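Household Tips: Planning for a Laundry Folding Robot

Home folding machines have come down far enough in price that readers are writing in to ask what they should set aside for one. The short answer is that the machine is only part of the cost. Work through the points below before you put down a deposit, and keep your notes, as every dealer will ask the same things.

Start with a tally of what you fold

Keep a sheet of paper near the dryer for a month and mark down each item by type: towels, shirts, sheets, socks. Our own tally for February came to 133 pieces, and more than half were towels and face cloths. That matters because towels are the easiest thing for any machine to fold, and most of the cheaper models do little else. If your sheet is mostly fitted sheets and children's clothes, wait a few years.

Next, time yourself. Fold your usual load at your usual pace and write down the minutes. Ten bath towels take me nine minutes, including the walk around the house to collect the ones left on chairs and door hooks.

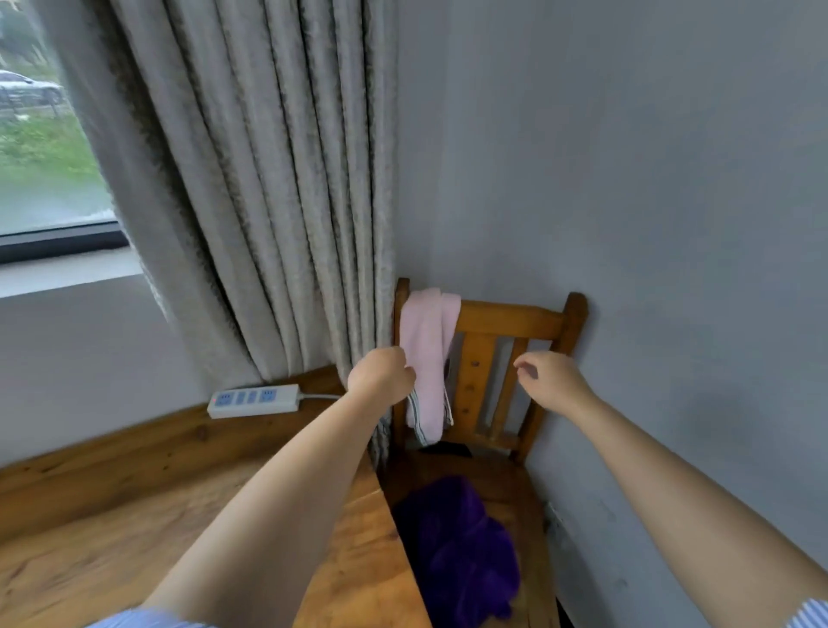 Collecting is the part most buyers leave out of the budget. A tabletop unit such as the Rurkix waits for you to bring the laundry to it. A unit on wheels such as the Pletent can go and fetch, but it costs a good deal more and needs clear floors and wide doorways. Price both kinds, then decide how much the walking is worth to you.

Measure the work surface

A folding arm needs a flat, steady surface at a fixed height. Measure your table both ways and check it for wobble. Allow 20 centimetres of clear space on every side of your largest towel when it is laid out flat. Check that there is an outlet within reach of the cord, and ask the dealer whether the unit can share a power bar with other things. Some can't, and an electrician's visit should then go on your list of costs.

Look at the colour of the surface too. Many of these machines find the edge of the cloth by contrast, so a brown towel on a brown table may slow them down. A plain light-coloured mat is a cheap fix. 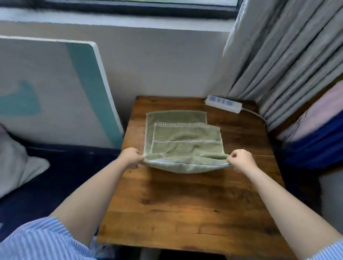
Kerttu Huttunen writes that she would put the mat ahead of everything else on the list. She tried a Rurkix on her dark kitchen table and it kept missing the edge of her navy towels. With a cream mat under them it managed all but the thickest. She also suggests bringing your own towels to the showroom, as the ones used for demonstrations are always thin and new.

Her second point is a good one. Ask to see a thick towel folded in half, then in half again, and put away.

Plan where the folded things go

Putting away is a separate job from folding, and dealers often charge for it as an add-on. Baskets with stiff sides and an open top are easier for a gripper than soft bags or deep drawers. Decide on one fold size for all your towels and measure your basket or shelf to suit. If you sort by colour or by person, ask whether the machine can be taught to do that, and whether there is a fee each time you change it.

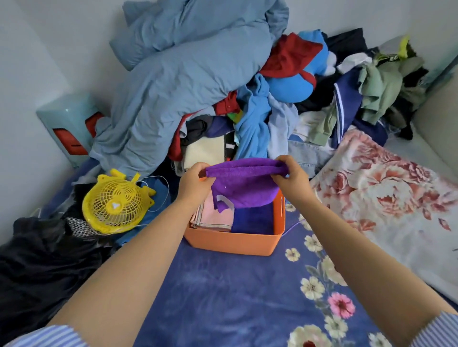

Folded towels stored in an open plastic basket.

Work out the yearly cost

Add these up before comparing models:

Purchase price and delivery
Replacement finger pads
Software fees, if any
Service calls after the warranty runs out
Mat, baskets and any electrical work

Divide the total by the number of years you expect to keep it. Skarstead rents its units by the month, and a rental is a sensible way to test your tally before you commit. Read the notice period first. The Puma dealer in our area doesn't rent but will take a unit back within 20 days, less the delivery charge.

If the yearly figure is more than you'd pay a neighbour's teenager to fold for an hour each week, put the money toward a better dryer and look again next year.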